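Getting dried-on chocolate out of a ceramic bowl without wrecking the glaze?

Posted in Kitchen & Cleaning
298 views

Puncombe Jo

Hi all, hoping someone can put me right on this because I've been going round in circles since May. I've got a few round ceramic bowls, white with brown spots on the outside, and I use them for everything. Ganache, brownie batter, melted chocolate for dipping, you name it. Lovely bowls, but whatever goes in them seems to set like concrete if I leave it more than an hour or so, and I always leave it more than an hour or so.

At the moment I go at them with a scraper first to get the thick stuff off and then a washing-up brush. The brush just smears it about and ends up brown itself, and then I've got two things to clean – very annoying! My sister says soak overnight in hot water, my neighbour says never soak anything with a hand-painted pattern.

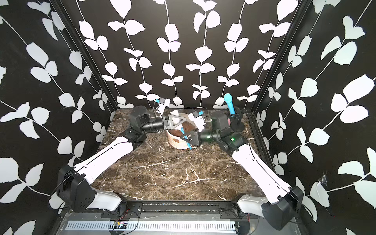

What I'd really like to know is which order to do things in. Scrape, soak, brush? Soak, brush, scrape? And does a plastic scraper mark the glaze in the long run? One of my older bowls has gone a bit dull at the bottom and I can't decide if that was me or the dishwasher. I should say I'm on a septic tank so I try not to send great lumps of fat down the sink either.

Thanks in advance, and sorry for the ramble.

Þórarinn Bjarnason

Scrape first, always, and scrape it dry. You want as much of it as you can get into the bin or the food caddy before any water goes near it, especially with a septic tank. Chocolate is mostly fat and sugar, so the minute you add hot water it goes runny and heads straight for your pipes, then sets again further down where you can't reach it.

If it's gone really hard, put the bowl in the fridge for a bit. Cold chocolate gets brittle and comes away in bits if you work the scraper in under the edge at a low angle. Then wipe round with kitchen roll, then hot water with a good squirt of washing-up liquid, and give it ten minutes while you do something else. Brush last. By then there's hardly anything left for it to smear, which I think is where yours is going wrong.

Plastic or silicone won't hurt a proper glaze. I'd be more suspicious of the dishwasher for the dull one, but have a look at it under a lamp. If you can see fine grey lines they are metal marks from spoons or a whisk, and a bit of bicarb paste on a soft cloth will usually shift those.

For the pattern, it depends whether the spots are under the glaze or on top. Run a fingernail over one. If you can feel an edge, keep the soaking to the inside and don't stand the bowl in water.

The brush wants rinsing in cool water and then hot, bristles down, and stand it up somewhere to dry.

medve_mum

I just let the kids lick it lol. Seriously though, silicone spatula while it's still warm and you'll have hardly any left to wash

Puncombe Jo

Thank you both! Fingernail test done and I can't feel a thing on the spots, so that's a relief. Tried the fridge trick on last night's bowl and most of it popped off in one big piece – I ate it, obviously. The dull bowl does have grey lines, so bicarb is on the shopping list.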